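Simulation and Perception > Wrist camera vs. fixed camera for cluttered table picks

kpodo_w
Comparing two camera setups in sim before I buy anything. Arm is a Nalero six-axis with the Vurnard parallel gripper. Camera A is a wrist mount, camera B is a fixed pole looking across the table. Same grasp planner for both, 500 episodes each. Camera A failed 119 times, camera B failed 333 times. Is that gap normal, or is my pole in a bad place?

rsu
What height and angle is the pole? A shallow view puts everything in the back row behind everything in the front row. I would not compare anything until that is fixed.

kpodo_w
Shallow, yes. I wanted the sofa and walls in view for a navigation test later.

kmaly
Disagree with rsu. Occlusion is part of it, but I would look at depth on transparent objects first. We ran a Brabec stereo head on glassware and the planner closed on the table behind it. A wrist camera gets several views on approach and can recover. A fixed one can't.

rsu
In sim the depth is ground truth unless he turned the noise model on. Glass should be no worse than wood.

kpodo_w
Noise model is on. Voltent controller at default gains, if that matters.

randi.w
It matters a bit. Default gains overshoot on short moves – 6 mm on ours – and that is enough to tip a stemmed glass. It would hit both cameras equally though, so it doesn't explain the gap. Can you post a view of the layout?

kpodo_w
Camera B, arm not loaded: 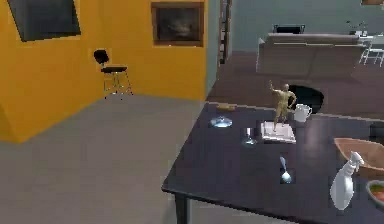
Layout with the glass, spoon, figurine on the book and spray bottle.

kmaly
The stemmed glass barely shows against that table top. Same for the round clear piece near the back. Split your failures by object before you move the pole.

rsu
The bowl and the food plate run out of view on the right. Any grasp there is planned on partial geometry. Move the pole first, then split.

kpodo_w
I'll log per object with the pole where it is, then rerun with it higher. Gains stay at default for both.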